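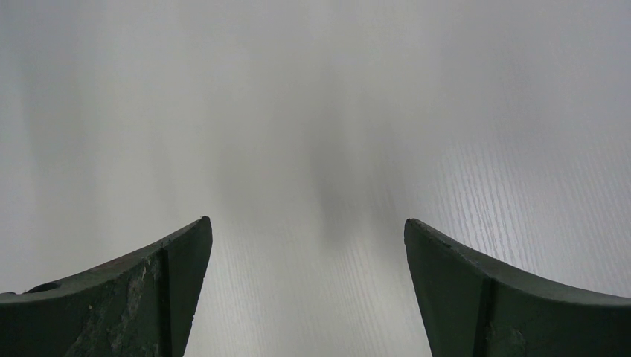
No. 342

Wed 4 March. Notes on the pea protein isolate market, mostly pricing, a bit on capacity. Thread.

Spot offers for 80% isolate into northern Europe have slipped again since January. Canness is quoting 3,759 a tonne delivered, euro, full truck. Its list price has not moved. The gap is all rebate, paid quarterly, so it will not show in customs values.

Vomico has gone the other way and put a surcharge of 300 a tonne on low-sodium grades. Two buyers I spoke to have refused it. One has accepted for a single quarter.

Contract cover is thin. Most mid-size meat-free producers are bought to the end of June and no further. Last year the same firms were covered to October by this point.

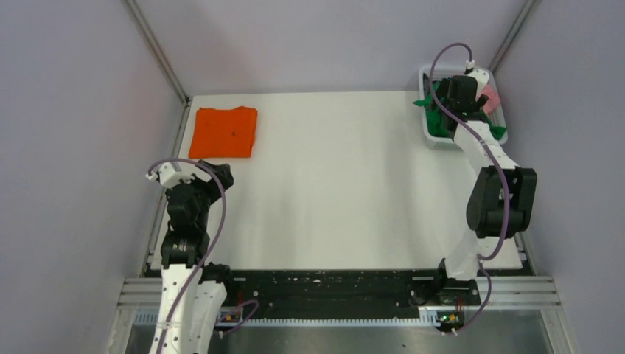

Part of that is starch. An isolate plant has to sell the starch and fibre as well, and starch returns are poor at the moment. If the starch line backs up, the protein line slows with it. Watch starch stocks before you read anything into a protein price.

Krūmiņa's second extraction line is still listed as commissioning. Dace Raudsepp, who runs procurement at Pluramness, told me she has had trial lots from it but no specification sheet she could buy against. Gel strength varied between lots. Colour was fine.

Correction to the last issue: I gave the Krūmiņa dryer permit as 389 tonnes a month. The 389 is wet feed. Dry output will be far lower and I don't have a figure for it.
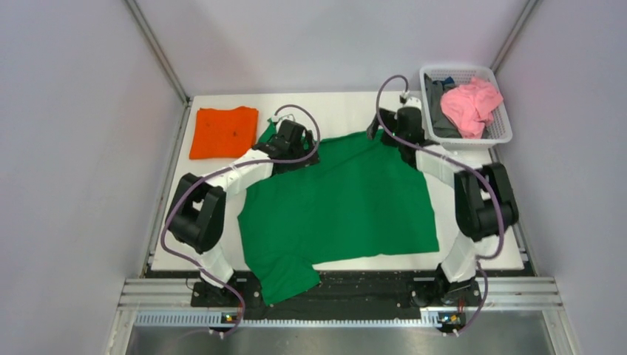 Folded orange cloth, green shirt and white basket on the tabletop.

On demand: retail volumes for chilled meat-free are flat, frozen slightly up. The growth in isolate use is in bakery and sports powders, where the buyer cares about solubility and sodium and much less about texture.

Siiri Tamošiūnaitė asks whether faba is taking share. In drinks, yes, a little. In extruded products I see trials and very few repeat orders. Faba concentrate is cheaper per tonne but not always per kilo of protein, so check the basis of any quote.

Next issue covers soya concentrate and freight. Corrections by reply please, with a source.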